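About Salow

Salow is a small lab that checks claims about robot learning. We started because we kept reading papers in which a robot sorted things perfectly, and then we would try the method ourselves and get something a good deal less perfect. We still read those papers. We just don't believe them until we have run them.

Most of our time at the moment goes into a method called Ursu. The idea behind it is simple enough. Instead of programming a robot with a list of objects and where each one belongs, you put a handwritten label in front of each basket and let the robot read it. It is then supposed to work out for itself that a banana goes with "fruits" and a stapler goes with "office supplies". Change the labels and the sorting should change with them, with no new training.

We like the idea. We are less sure about the evidence for it. A robot that has seen a thousand bananas go into the left basket will look very clever as long as the word for fruit stays on the left. So we swap the labels, move the baskets, misspell the words, write them badly, and sometimes put out a label that fits nothing on the table. A banana is an easy case. A plastic banana is already an argument, and we have had that argument more than once.

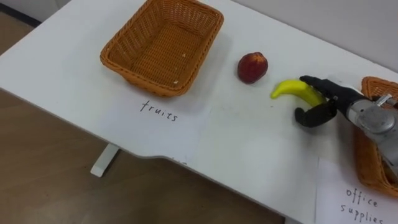
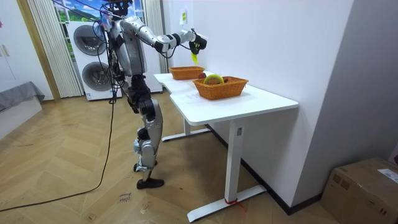 Trukumel wrote to us after reading our first notes and asked whether any of this tests reading at all, or whether the robot is matching the shape of a word it met in training, the way a child can pick out a cereal box long before learning the alphabet. A fair test, Trukumel argued, would use words the robot cannot have met next to a basket, and would score the hesitations as well as the drops.

We have no good answer to the first part. The second part we have taken on, and pauses are now logged in every trial.

What we have so far is 1597 trials with Ursu. They cover 61 objects and 20 label pairs, some of them sensible and some of them deliberately awkward. Swapping two familiar labels causes less trouble than we expected. Vague labels ("things for later") cause a lot. Handwriting matters more than the original write-up suggests, and we think the clean printed labels used there made the method look better than it is. We would not call it a failure. We would not put it in a warehouse either.

How we work

There are six of us. We pick the objects and the labels before we start, and we don't take anything off the list because it went badly. If someone has to step in and help the robot, the trial counts as a miss. We publish the misses in the same table as the rest.

We don't sell robots and we don't take money from groups whose methods we are testing. Next on our list is Ulach, which claims to do the same job from spoken instructions. We have read the summary and have some doubts about the part on background noise.

If you have a result you would like someone to try to break, write to us through the contact page. Please send the settings you used along with the video.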